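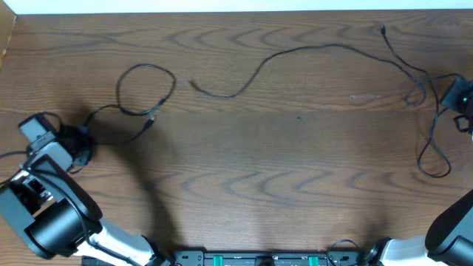
Both arms over the cable table, with the loose cables laid out between them.

Osero Robotics Club
Home | Projects | Sponsors | Reports | Contact
Last updated: October

Term report to the Wimeo Community Fund
Project: Two-arm cable handling

Hi everyone at Wimeo,

Third report already! I'll try to keep it shorter than the last one, which I'm told ran to nine pages once the wiring diagrams were in.

The big news is that both arms are up and running at the same time. Last term we only had the left one going, and the students had to take turns, so there was a lot of standing about. The second controller board came through just after the break, Keyvan Yazdani got it configured over two long evenings (with pizza), and we've been driving the pair since then. You paid for that board and the new power supply, so thank you very much. I've put the receipts in the shared folder with the others.

We've moved off blocks and cups and onto cables. The kids picked this themselves after somebody's little brother pointed out that a robot that can tidy up charging cords would be the only one his mum would buy. Cables are horrible. A block stays where you put it, but a cable flops over, rolls, catches on the gripper and ends up in a different loop every time you let go. We started with the thin black ones with small plugs on the end and the students drive the arms by hand to begin with, so we can record what a good pick-up looks like.

So far we have 206 recorded runs. Of those, 147 are good enough to train on, and the other 58 plus one we can't open are sitting in a folder called "oops". Most of the oops ones are from the first few weeks, when people were grabbing too far along the cable and dragging the whole lot sideways. The group has agreed on a rule now: grab near the plug, lift, pause, then move. It's made a real difference and the sessions are a good deal calmer.

The model trained on the first batch can pick up a single cable on its own on most tries. Two cables crossing over each other is another story. It goes for the crossing nearly every time and pulls both. The older students reckon we need more runs with crossed cables at the start, so that's what the Pelon group is recording at the moment, while the Rajput group works on the handover from one arm to the other. (The groups named themselves, please don't ask me what any of it means.)

Numbers for your form: we have 29 students enrolled, up a little on last term, and the waiting list is open again.

Money. We're a bit under on parts and a bit over on printing filament, and I'd like to move the difference across if that's OK with you. We'd also like to spend the leftover travel amount on a spare set of gripper fingers. I can send a proper quote for those whenever you need it.

Next term we want to try coiling a cable and setting it down neatly, then bring the whole rig along to the open night so families can have a go at driving. You're all very welcome, we start at 6:30 pm and there will be a sausage sizzle. Let me know about the filament!

Contact the club office | © Osero Robotics Club | Back to top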